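Masilela School Families Board > General > Messages from the office
Filed under: school apps, newsletters, lunch orders, grades 5-8

Thread: Is everyone else drowning in Zendska?

lockerdad
Posted May 6, 2019

I opened the Zendska app this morning to find out if tomorrow is a pizza day. I had 921 unread messages. I have one child at this school.

I scrolled for a while, out of the same curiosity that makes people look at their own X-rays. A good share of them were the same reminder about the library book return, sent to every grade, then sent again to grade 7, then sent again with the attachment. The attachment was the first message, as a PDF.

The pizza thing I never found. I asked my son and he said "probably."

Does anyone know how to get only the messages that are for your own kid's grade? There's a settings page but every switch on it is already off.

maluleke_n
Oh, those switches only control the buzzing. Everything still lands in the inbox whether you want it or not. What you need is under Groups, then the little gear, then "leave." I left Grade 5 Recorders in December and my life improved a lot. My daughter is in grade 8 and has never owned a recorder.

Pizza is tomorrow, by the way. Order cutoff was Friday.

lockerdad
Well, he's having a sandwich then.

twostopsearly
I'm going to be the unpopular one and say I like Zendska. Before this we had the paper newsletter, which lived at the bottom of a backpack under a banana. I found out about picture day from a picture. Now I know about everything, including things that don't involve me, and I'd take that over the banana.

You can also search it. Type "pizza" in the bar at the top.

lockerdad
I typed pizza. I got every pizza day since the fall, in no order I could make sense of, plus a message from the music room asking who left a pizza box on the piano.

vcorreia
Dad of two here, grades 6 and 8. The search sorts by "relevance" unless you change it, and it forgets that you changed it as soon as you close the app. I wrote to Zendska support and got a very friendly reply telling me how to reset my password.

My real gripe is that lunches aren't even in Zendska. You read about lunch in Zendska and then you order it in Truvitz, which has its own login and thinks my younger son is in kindergarten. It keeps offering him the small milk. He's taller than my wife.

Nelu A.
Same with Truvitz! Ours had the right kid in the right grade but the wrong last name for half the year, and the lunch bags came labeled that way, and he just answered to it. I think he rather enjoyed it. You have to email the office for that one (not the help button in Truvitz, which goes to a person in another time zone who will tell you to email the office). They fixed ours by the next hot lunch.

I've ended up doing a sort of Sunday evening routine where I sit at the kitchen table with tea and go through Zendska once for the whole week, write whatever matters on the paper calendar, and then don't look again until the next Sunday. It takes me 30 minutes, less if there's no field trip. My husband says I have reinvented the newsletter.
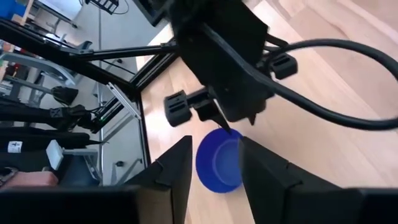
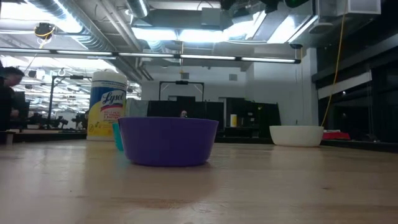
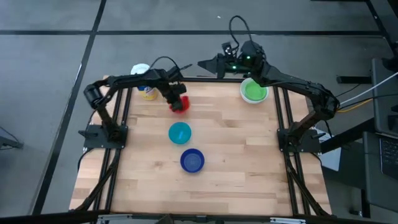

The one thing the Sunday routine does not catch is the same-day stuff, like when the grade 6 volleyball game got moved up an hour and they sent it out at lunch. For that I leave the buzzing on for the Athletics group only. Everything else stays quiet. So far we've missed one game and a bake sale, and I can't say I grieved over the bake sale.

maluleke_n
Putting the paper calendar back on the wall was the best thing we did too. I was a bit embarrassed about it at first.

gr7mom_lasari
Can I just say that the problem isn't the app, it's how many people are allowed to post in it? Every club, every team, every classroom, the library, the bus office and the lost and found each have their own group, and all of them can tick "whole school." And they do, every time, in case somebody somewhere wants a mitten.

At my niece's school over in Lasari they have the same app and only the office can send to everybody. She gets 2 messages a week. My sister doesn't know how good she has it.

twostopsearly
Disagree on the mitten. That lost and found message got us back a winter coat.

gr7mom_lasari
I'm happy for the coat. I'd be happy for it in a message once a month.

vcorreia
Once a month is too slow, the stuff gets donated after three weeks. Ask me how I know. (Rain boots, nearly new.)

LwaziM
I teach at the school, grade 6, posting as myself and not for the office. We don't love it either. When I write to my own class, the box for "whole school" sits right next to the box for "my class," and it's checked if the last person on that staff computer checked it. I've told every family in the building about my spelling test. A grade 8 father wrote back to wish us luck.

On what gets sent twice: if you're a parent with kids in different grades, you get one copy per kid. If both parents are on the account, you might each get a set. Ask the front desk to merge the accounts, it takes them a minute and they won't mind. Please do it before the June report cards go out, those come through Zendska this year and a lot of people are going to open the wrong one.

And lockerdad, for tomorrow, the classroom rule is that kids with no order can still buy a slice for $3 at the counter if there's any left. There usually is. Cash only.

lockerdad
This is the most useful thing I've read about school all year and it wasn't in the app. Thank you. He's getting a sandwich AND three dollars.

Was the slice rule ever sent out?

LwaziM
In the fall, yes. Whole school.

kmb_evenings
Counterpoint to all of this, some of us work nights and the app is the only way we hear anything. I read every message on my break, mittens included. If you cut it down to the office only, then what gets cut is going to be the small stuff, and the small stuff is how I know what my kid's week looks like. She doesn't tell me, she's thirteen. I knew about her choir solo from the choir group.

I get that it's a lot. Just please don't everybody write in and ask for it to go away.

gr7mom_lasari
Fair, and I wouldn't want you to lose that. I'd only ask that choir go to choir families. You'd still get it.

kmb_evenings
That would work for me. So long as I can join a group myself without waiting for someone to let me in. Robotics took ages.

Nelu A.
The self-join thing does exist, it's the plus sign at the bottom of Groups – but only on a phone. On a computer the plus sign isn't there at all. I spent a whole evening looking for it on the laptop.

vcorreia
It also doesn't show on my phone until I turn it sideways. Older model, cracked corner, so I won't swear that's Zendska's fault.

twostopsearly
So what do we want to ask for? The principal's coffee morning is coming up and I'll be there anyway for the muffins. I have so far: fix the checkbox, let only the office send to everyone, merge the double accounts.

maluleke_n
I'd add the cutoff for lunch orders. Put it in the title of the message. "Pizza Tuesday" tells me nothing I can act on. "Order pizza by Friday noon" does.

gr7mom_lasari
And mittens monthly.

twostopsearly
Mittens every two weeks. I'm holding firm on that.

lockerdad
Every two weeks works, and it saves vcorreia's next pair of boots. Can you also ask whether the old messages can be cleared? I pressed "mark all as read" and it asked if I was sure, and then it marked the one I was looking at.

maluleke_n
Hold your finger on it until the circle fills up.

lockerdad
Down to zero. There's a new one already, it's the library.

Comments (3)

Nobuhle Mathebula
Found this thread through the link on the parent page. Is the coffee morning before school or after drop-off? The notice in Zendska has it both ways.

S. in Grade 5
After drop-off, in the library. Park on the side street, the front lot is closed for the line painting.

bus_14_parent
Recorders mom here. Maluleke_n, you are welcome back any time, we have a spare.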